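Student manipulation project, bench log
Friday, 26th March

Long one today, so I'm writing it down before I forget which settings we ended up on. Durwood is the hand setup, Moura is the arm across from it, same names as on the whiteboard. The task for the May demo is still fruit handling: Durwood gets the oranges and Moura stays parked and out of the way (for now!).

I started by reloading the grip file from last time, and it was terrible. The fingers closed way too early and met in midair with no orange between them, over and over. Turns out somebody (me) had saved the pinch with the thumb offset at 10 when it should be 6. Fixed that, ran it again, and things got a lot more cheerful.
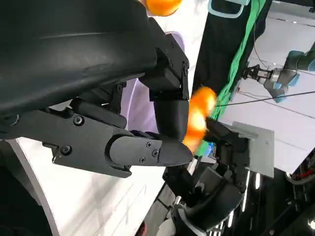
Orange at the fingertips, and a very smeary wrist view.

That blur bugs me more than the grip does. The orange goes to mush on the wrist camera, and if the classifier is supposed to find it in footage like that, good luck to us. I want to try a shorter exposure on Monday, even if everything gets darker. The ceiling lights sit in the corner of the view too, so auto exposure is probably fighting us anyway.
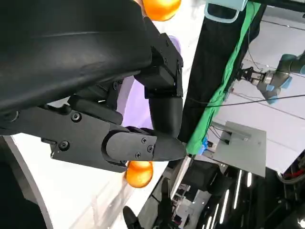

Fingertips nearly touching, one orange low down behind the thumb.

I like this view a lot better for labeling, the edges are nice and crisp. Bad news is how much the thumb hides. I think we need a "partly covered" tag in Kokora (our labeling script, for whoever joins after break) and then somebody has to go back through the old frames. We have 1,394 of them and I've only redone 166, so please, please grab a batch if you're waiting on a print.

Note on the pinch pose: closed all the way, the curled finger can still block the orange completely if the wrist is tilted wrong. I tried a few tilts and kept the steep one.
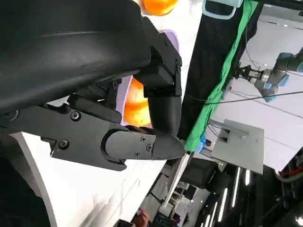

To do next time

Shorter exposure, same poses, compare side by side.
Add the covered tag to Kokora and write down what counts as covered.
Wipe the smudges off the white tabletop.
Save the grip file under a NEW name, me!
Ask Prurkton if the spare fingertip screws shipped.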